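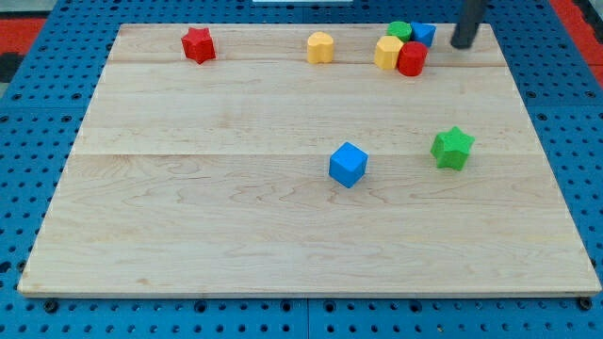
Psicología del desarrollo I
Tema 7. Clasificar, agrupar, contar: qué miden de verdad las tareas con objetos
Apuntes de clase, versión del 29 de mayo de 2019

1. De dónde partimos

El manual afirma que el niño pasa de las colecciones figurales (junta piezas porque forman «una casa» o «un tren») a la clasificación por un criterio estable, sea la forma o el color. La secuencia es elegante y se enseña desde hace décadas. Conviene preguntarse en qué se apoya.

Casi siempre, en una tarea de este tipo: se entregan piezas pequeñas de formas y colores distintos, por ejemplo una estrella roja y un corazón amarillo, y se pide al niño que «ponga juntas las que van juntas». La consigna ya es un problema. ¿Juntas según quién? Un adulto que agrupa por color no ha demostrado más lógica que uno que agrupa por gusto; ha adivinado lo que quería el examinador.

2. El estudio de Benetholm

Kedir Jemal pasó la tarea a 158 niños y repitió la prueba a los 25 días. Muchos cambiaron de criterio entre una sesión y otra. El informe lo llama «inestabilidad preoperatoria». Puede ser. También puede ser aburrimiento, y el diseño no permite distinguirlos - no hubo grupo de control ni se preguntó a los niños por qué lo hacían así.

3. La réplica de Sakamoto

Noboru Sakamoto modificó solo la consigna («enséñale a este muñeco cómo se ordenan») y obtuvo clasificaciones consistentes en niños de 3 años. Antes de entusiasmarse: la muestra era pequeña y quien codificaba las respuestas conocía la hipótesis.

4. Materiales comerciales

La batería Pladier anuncia un baremo de 600 casos. El folleto no dice de qué edades ni de qué colegios. Mientras no se publique, en esta asignatura no la citaremos como prueba de nada.

Para la próxima clase

Leer el capítulo de Reisinger sobre consignas ambiguas, sobre todo la nota larga del final. Traer por escrito una explicación alternativa de los datos de Jemal y decir qué resultado la refutaría.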